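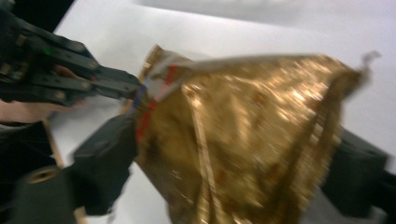

Sondholm Packing Automation Group - Equipment and Budget

Thread: Second pair of hand-held grippers, or one better pair?

pmaglaya
Sep 3, 2020
Hello all. I am preparing the equipment request for the next half year and I would like your opinions before I send it. The gold foil bag is the item I worry about. It is shiny, it has creases everywhere, and we must take it by the gathered end. Boxes are easy for us, so I don't want to plan the money around boxes.
My two quotes are Skanex at $982 for one pair, and Agbayani at $933 with the spare finger pads included. Shipping is $142 in both cases. Which one would you choose?
Precious Maglaya

tolsta_bench
Agbayani, for the pads. With foil you will change the pads more often than you think. Can you ask what a pad set costs alone? That number was missing from our last request and it came back to us.

Bulent_user7
I don't agree. The pads are cheap, the linkage is the expensive part. If the jaws have play at the tip, you will not pinch a narrow end cleanly, whatever padding you put. I would pay the difference of $49 and take Skanex.

tolsta_bench
A stiff tip with a hard surface can tear the foil at the seal. I prefer soft and a little slow.

pmaglaya
Both are fair points. Does anybody know the delivery time? Agbayani wrote 7 weeks, Skanex did not answer this question yet.

greyline
Before you buy anything, ask for a loan unit. Bring your own bags, full ones and also half-empty ones, because their behaviour is very different. Also put a line for better lights in the budget. Glare from foil on a white table gave us more trouble than the grippers did.

Bulent_user7
Agree about the loan. On the rest I keep my opinion :)

pmaglaya
Thank you. I will ask both firms for a loan and leave the line open in the request until they reply. The lights I will add as a separate item.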